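As máquinas e as tarefas lá de casa: galeria do ciclo Movumov

Publicado em 11 de abril de 2023

Quem nos acompanha há mais tempo sabe que voltamos sempre à mesma pergunta, e que a fazemos com carinho e com alguma impaciência: já há máquinas capazes de nos tirar trabalho das mãos, em casa ou na loja? O ciclo Movumov nasceu dessa pergunta, numa conversa muito comprida na sede da Teixeira, e desde então juntámos 31 tarefas propostas por leitores, desde dobrar toalhas até repor prateleiras. Muitas chegaram com recados deliciosos à margem (houve quem nos pedisse, por favor, que começássemos pelas meias).

A resposta curta é que depende da tarefa. A comprida é esta página, e peço desde já desculpa a quem vinha com pressa.

O que já corre bem são os trabalhos repetidos, sempre no mesmo sítio e com objetos que não mudam de forma. Na oficina da Stundix, pôr caixas iguais numa palete é coisa que se deixa a trabalhar enquanto se vai almoçar. Em casa, aspirar um corredor desimpedido também já não espanta ninguém, embora baste um atacador esquecido para estragar a manhã.

Mais difícil é tudo o que pede jeito. Apanhar do chão uma coisa pequena e frágil parece-nos simples porque o fazemos desde crianças, mas é preciso vê-la, chegar lá, apertar na medida certa e depois não a largar -- e ainda decidir qual se apanha a seguir. Por isso gostamos tanto dos ensaios em simulação, onde se pode repetir o mesmo gesto 1640 vezes sem gastar uma dúzia de ovos.
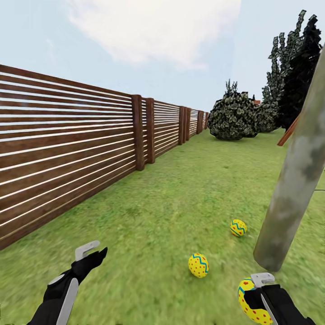 O jardim, aliás, foi o tema que mais cartas nos trouxe, e percebe-se bem porquê: o terreno não é liso, a luz muda de hora a hora e as coisas ficam onde calha. No caderno de Skeltside, apanhar objetos da relva leva 4 em 5 na nossa escala de dificuldade, a mesma nota que demos a arrumar o quarto dos miúdos, e houve leitores que acharam a nota baixa -- talvez tenham razão, e havemos de voltar a discuti-la.

Em maio passamos à cozinha, com a loiça e os talheres, e já temos propostas muito boas à espera. Se tiver lá em casa uma tarefa que entregava de bom grado a uma máquina, escreva-nos e conte como a faz, com todos os pormenores que quiser. Lemos tudo, mesmo as cartas de seis páginas!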